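Questions I get asked about the recordings

What are you collecting, exactly?
Examples of ordinary hand jobs, done by people at a table, for a system that learns by copying. I run the Koretville sessions and we've got 3,558 examples so far (I still can't quite believe it!).

Why coffee sachets?
They're thin and slippy and they love to stick together, so your fingers do lots of small clever things to get hold of just one. We use Nescafé sticks and a plain cardboard box, and you wear the wristbands with the square markers on while you work.

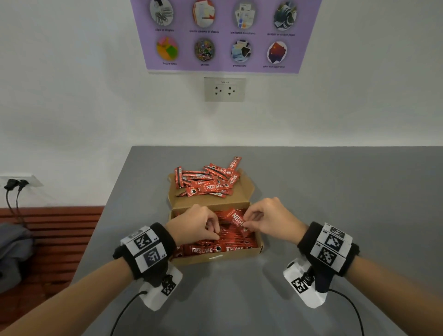

Do I have to be neat?
Please don't be! Pick things up the way you would at home. If you drop one, carry on, and I'll mark it afterwards so it stays in as a fumble.

How long does a turn last?
10 minutes, then a break. Two turns is plenty for most people, as your wrists do get warm under those bands.

Can I come back?
Yes please, we're on until the end of September.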